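Gripper trial catch-up, Wednesday, started late (my fault, I was still hunting for the good screwdriver)

I'm typing these up the same afternoon, so shout if I got something wrong. Ruairí Fitzgerald ran the meeting and I took notes in between arguing with him.

**Phelan fingers vs. Trestach fingers**

We spent most of the hour on this one. The Phelan set has now done 350 cycles on the drive pick and Ruairí is pretty happy with it. I'm less happy, and I said so! The pads are fine on anything chunky, but the processor is a whole different story, and I keep having to nudge the approach angle to get a clean grab on the sides. Trestach has only been through 20 cycles, so it's early, but I like how it feels on small parts (yes, I know "feels" isn't a measurement). We agreed to run Trestach up to the same 350 before anybody picks a favorite.

**Controller**

Still on Gretus. I asked if we could try the Kostuvum box for a week and Ruairí said okay, as long as I do the wiring myself and put everything back. Fair. The thing I want to see is whether the little hitch at the end of a slow move goes away. It shows up in the log at line 1427 and again at 695, and both times the arm was coming down over the case.

**Cameras**

Big disagreement! Ruairí wants to lean on the fixed view for everything, and I think the wrist view earns its keep on the fixture pockets, where you really want to be looking along the fingers. I pulled up shots from both for the group:

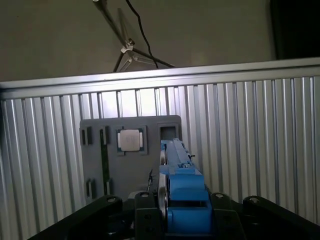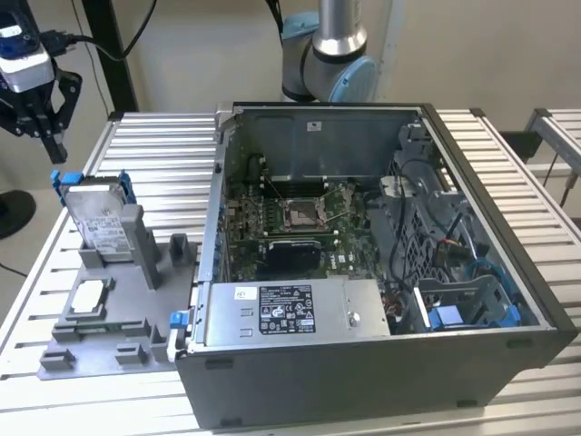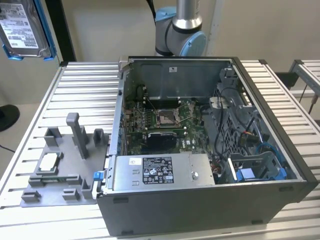 We went back and forth for a while and landed on keeping both for the Trestach runs, with the fixed view as the one we score from. Ruairí also wants the exposure locked before each batch, and I'm fine with that as long as it's in the startup script and I don't have to remember it.

**Who's doing what**

- Me: finish the Trestach cycles, then wire up Kostuvum
- Ruairí: exposure lock, plus a cleaner score sheet (the old one has two columns for the same thing and I fill in a different one every time)
- Both of us: agree on what counts as a dropped part, which we ran out of time for

Next one is same time next Wednesday. Ruairí asked if we could keep it to half an hour and I said I'd try.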